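Last edited 11/4/23. If you have an older copy, the sleeve rule and the column names in `folds.csv` are different now.

# wekden-folds

Notes and a small log about folding clothes on a bed. The notes cover T-shirts, long sleeves, pants, towels and bedding, and the log records what was folded, which fold was used, and whether it held up in the drawer.

It began as a text file shared between the two of us, Eliécer Correa and Consuelo Taipe, when we moved into the apartment we call Wekden. We had different ways of folding a T-shirt and one dresser. The dresser is a Marchetti with shallow drawers, and a shirt folded Eliécer's old way would catch on the rail above it. Most of what follows comes from sorting that out.

## What's in the repo

| Path | Contents |
|---|---|
| `folds.csv` | The log, 330 rows, one row per folded item |
| `notes/shirts.md` | T-shirts, long sleeves, button-downs |
| `notes/pants.md` | Jeans, sweatpants, shorts |
| `notes/linens.md` | Towels, pillowcases, fitted sheets |
| `notes/drawers.md` | Drawer sizes and what goes where |
| `scripts/check.py` | Looks for blank cells and misspelled fold names |

There is nothing to install. The notes are plain Markdown and the log opens in any spreadsheet program. `check.py` needs Python 3 and no other packages.

## The bed as a folding surface

We don't own a table big enough to fold on. The kitchen table is round and a shirt hangs off both sides of it, so everything gets done on the bed. The bed goes up against a plain white wall, and we work from the near side.

The sheet matters more than we expected. A fitted sheet pulled tight gives you something close to a tabletop. A loose one moves with the shirt, and when you drag a hem across it the sheet comes along. Our rule is to pull the sheet toward you from both near corners before starting a pile, and again if a ridge forms under the work. Small wrinkles in the sheet don't transfer to the clothes. A long crease running under a shirt can throw off the fold line, mostly on thin cotton.

Color helps too. The sage-green sheet is good for blue, white and black clothes, and you can see the edges at a glance. Olive and khaki things are harder to line up on it. Consuelo folds those on a white towel.

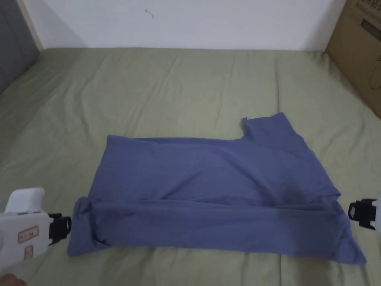 T-shirts make up most of the log, 177 rows out of the 330, and they are the part of the notes we are surest about. The steps we use now:

1. Lay the shirt face down with the collar away from you or off to one side, whichever suits your reach.
2. Smooth it from the middle out. Use the flat of your hand. Fingertips make new creases.
3. Fold one side in so the edge lands near the middle of the collar.
4. Fold that sleeve back on itself so it stays inside the rectangle.
5. Do the other side and the other sleeve.
6. Bring the hem up, then fold again to drawer size.

Step 4 is the one people skip. A sleeve left sticking out gets folded over on the last pass and makes a lump at the corner. In the log these are marked `sleeve_out` and you'll see quite a few of them early on. The old version of the notes said to fold the sleeves in first and then the sides. That works for long sleeves, and it's still what `shirts.md` says for them. On short sleeves it tended to come undone when the side was turned over.

If a broad wrinkle runs across the body after step 3, open the shirt and smooth it again. Don't try to press it out through two layers. Creases near the hem can be left alone, as the final fold usually lands close to them anyway.

## Fold names

The `fold` column uses the following names. `check.py` will complain about anything else.

- `flat3` - sides in, hem up, folded again. The default for T-shirts.
- `flat2` - sides in, then in half once. For shirts going on a shelf.
- `file` - same as `flat3` with one more fold so it stands on its edge.
- `roll` - sides in, then rolled from the collar end. Travel only.
- `half` - folded in half lengthwise and then across. Pants and towels.
- `bundle` - folded as well as it can be. Fitted sheets, robes, anything with a hood.

We argued over whether `bundle` should count as a fold. It stayed because leaving those rows out made the log look tidier than our closet.

## Columns in folds.csv

- `id` - row number. Gaps are rows we threw out.
- `item` - what it is, in plain words.
- `material` - from the care label when there is one, otherwise `unknown`.
- `fold` - see the list above.
- `who` - `e` or `c`.
- `redo` - `y` if the item was opened up and started over.
- `drawer` - where it went.
- `held` - `y`, `n` or blank. Filled in when the item next came out of the drawer.
- `comment` - free text, often empty.

A blank in `held` means it hasn't been checked. It doesn't mean the fold failed. Please don't fill those in with `n` to make a chart work.

Comments are in English, with a few in Spanish where one of us was in a hurry. We left them as they were.

## Soft and thick things

Anything with some loft to it needs a different hand. Fleece, sweatshirts and brushed cotton spring back after each fold, and pressing hard only flattens them for a moment. Fold them fewer times and let the weight of the pile do the rest. Cushions and pillows that aren't being used go at the head of the bed or on the chair. They take up working space, and a pile set down next to one tends to lean into it and slide.

Pillowcases are easy and we put them in `linens.md` mostly for completeness. Fold in half lengthwise, in half again, then in thirds. Stack them with the closed fold facing out.
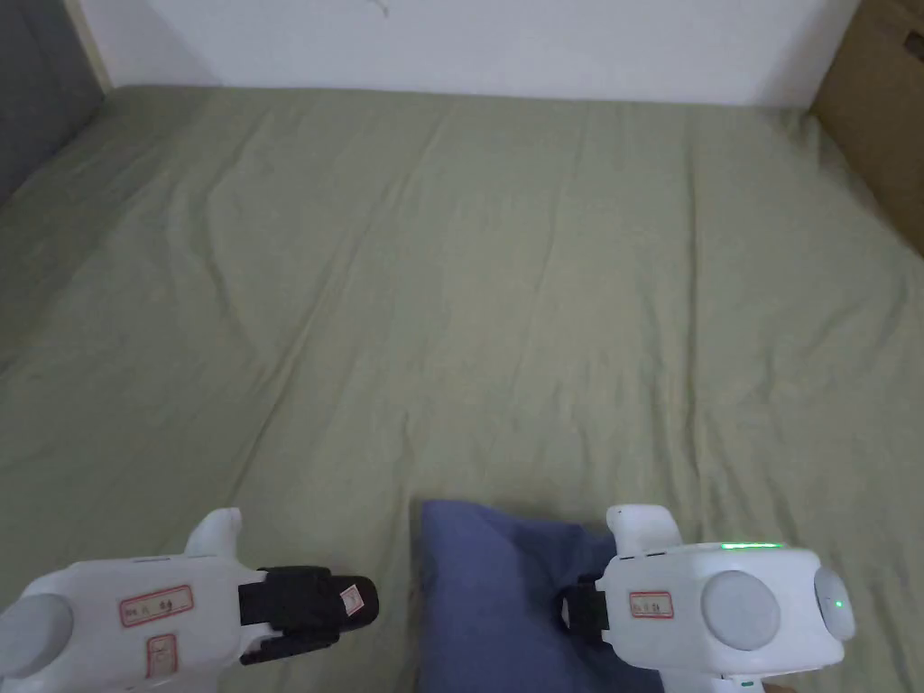 Fitted sheets have their own page in `linens.md` and it is longer than we'd like. The short version: put your hands in two corners, bring them together, flip one over the other, and do the same with the other two. Then lay the whole thing on the bed and fold in the elastic edge until you have something with straight sides. It takes both of us about as long as it takes one of us, so it's usually done alone.

If the sheet you're folding is the one off the bed, do it on the bare mattress, or make the bed first with the clean one. We prefer making the bed first. The clean sheet gets smoothed anyway, and then the surface is ready for the rest of the load.

## Order of work

Start with the big things and finish with socks. Towels and sheets come out of the basket first because they bury everything else. Shirts go next, then pants. Piles go along the far edge of the bed against the wall where they won't be knocked, with the tallest one in the middle. Leave the near half clear for the item you're working on.

One item at a time is slower at the start and faster over a whole load. Consuelo used to lay out several shirts side by side and fold them in a row. Her `redo` rate went down when she stopped, though she was also the one keeping the log by then, so take that for what it is.

## Known problems

- The log covers one household and the clothes in it. Almost everything is adult size. There are 14 rows for children's clothes, all from a visit in July, and those shouldn't be used to decide anything.
- `material` is unreliable for older shirts with no label left.
- Dress shirts are underrepresented. We hang them.
- Eliécer logged towels as `flat2` for a while before `half` existed. Most of these were fixed. A few may be left.
- Drawer sizes in `drawers.md` are for the Marchetti dresser and were taken with a sewing tape. Measure your own.
- We haven't tried any of the folds in wire baskets or hanging organizers.

## Related

The Wurkwood repo has our notes on mending and stain removal. It's less finished. The closet shelf plan that used to be in here moved there too, along with the cut list. Some links in old commits still point to `gelero/`, the folder name from the previous apartment. Change `gelero` to `notes` and they'll work.

## Adding to it

Corrections are welcome, especially for long sleeves and anything with a hood. Open an issue with the item, the fold you used and what went wrong. For new rows, copy the header from `folds.csv` into a separate file and send that. Run `check.py` on it first.

Keep comments short. The spreadsheet one of us uses gets slow on long cells, and a single comment of more than 3000 characters about a bathrobe had to be moved to its own page.

## Use

Text and log are free to copy, change and share. A mention of the repo is appreciated. For questions, open an issue and either of us will answer, usually Consuelo.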